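Petrenko Opens Suspension Service Bay for Older Motorcycles

16th July
By Shakuntala Nautiyal

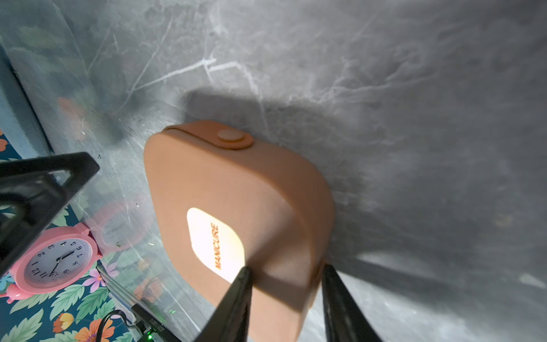 Petrenko has opened a suspension service bay at its Tidow workshop, offering fork and rear shock rebuilds for road motorcycles built before the switch to electronic damping.

The bay takes in forks on or off the bike. Each set is stripped, measured for wear and rebuilt with new seals, bushings and oil. Springs are matched to the rider's weight, including any luggage or passenger normally carried. Customers get a printed sheet with the oil level, spring rate and clicker settings.

Rear shocks can be rebuilt if the shaft is straight and the body is sound. Where a shock was sealed at the factory, Petrenko can fit a service valve so that it can be recharged later.

"Plenty of riders pay for engine work and then ride home on fork oil that has never been changed," said Shakuntala Nautiyal, who manages the bay. "We wanted to do that job in-house and stop sending it out."

Fork rebuilds are finished within 6 working days and shocks within 10. Work is covered for 36 months, except on bikes used for racing. Parts are supplied by Drultier.

Riders who book before the end of October will have the setup ride included. Mail-in parts should be drained, wrapped and labeled with the owner's name, the model and the year. Bookings are taken at the workshop counter in Tidow.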